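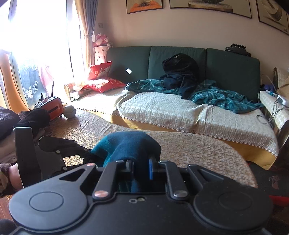 Week 5 - Sound Control in Walls and Floors

Building Materials for Renovators, Landivholm evening program
Notes by Chiamaka Odukoya

Okay, last week ran long and I never got to flanking paths, so they're in here too. Read this before class if you can. If you can't, at least read the part on mass and decoupling, as the wall assembly exercise leans on it pretty hard.

Two different problems

When a client tells you a room is "noisy," your first job is to find out which kind of noisy they mean. Airborne sound is voices, TV, a barking dog. It travels through the air, hits the wall, shakes the wall, and the wall shakes the air on the other side. Impact sound starts with something hitting the building itself - heels on a hardwood floor, a dropped pan, a kid jumping off the couch. The fixes overlap a little, but only a little, and I've seen people spend a whole renovation budget on the wrong one (I did it myself in my first apartment, ask me at the break).

There's a third thing that gets mixed in, and that's echo inside the room. Foam panels on the wall help with echo. They do next to nothing for the neighbor's television. Please write that down somewhere!

The ratings you'll run into

STC is Sound Transmission Class, and it's for airborne sound. IIC is Impact Insulation Class, for floors and ceilings. Higher is better for both. A plain interior wall with wood studs, one layer of half-inch drywall on each side and nothing in the cavity lands in the low to mid 30s for STC, and at that level you can follow a loud conversation next door. Get up around 50 and loud speech mostly fades out.

One catch: STC doesn't look at very low frequencies. Two walls can have the same number and behave very differently when somebody owns a subwoofer.

Mass

Heavy things are harder to shake. A second layer of drywall is the cheapest mass you can buy, and it goes up with tools you already own. Stagger the seams so they don't line up with the first layer. Some people put a damping compound between the two layers, and it does help, but it has to go between two rigid sheets to do its job.

Decoupling

If the drywall on my side and the drywall on your side are screwed to the same stud, the stud carries the vibration straight across. So we break the connection. Staggered studs, double studs with a gap, resilient channel, or sound clips with hat channel all do this in their own way. Resilient channel is the touchy one. A single long screw that goes through the drywall and bites into the stud will short it out at that spot, and you can't see it once the wall is painted. Arnel Evangelista is coming in for the second hour to show us how he checks screw lengths on site, so save your channel questions for him.

Filling the cavity

Fiberglass batts, mineral wool and cellulose all absorb sound in the cavity, and the differences between them are smaller than the packaging would like you to think. Fill the space without packing it tight. Rigid foam board is good thermal insulation and pretty poor at this, and closed-cell spray foam isn't much better. That surprises somebody every term.

Leaks and flanking

Air gaps ruin good walls. Run acoustical sealant along the top and bottom of the drywall, put putty pads behind the electrical boxes, and never set two boxes back to back in the same stud bay. Then go looking for flanking: shared ducts, a continuous subfloor running under the wall, the gap under a hollow-core door. The Panganiban duplex we looked at in March had a lovely double-stud wall and an open joist space right above it. You could hear the neighbors' kettle.

For next time

Sketch one wall in your own home from side to side, layer by layer, and mark every place you think sound gets around it. Guessing is fine. Princess Mercado and Rogelio Belmonte are paired up for the floor assembly presentation, 18 minutes including questions. Shiela Macapagal has the sample box if anyone wants to handle the clips and channel before then.

Bring a tape measure.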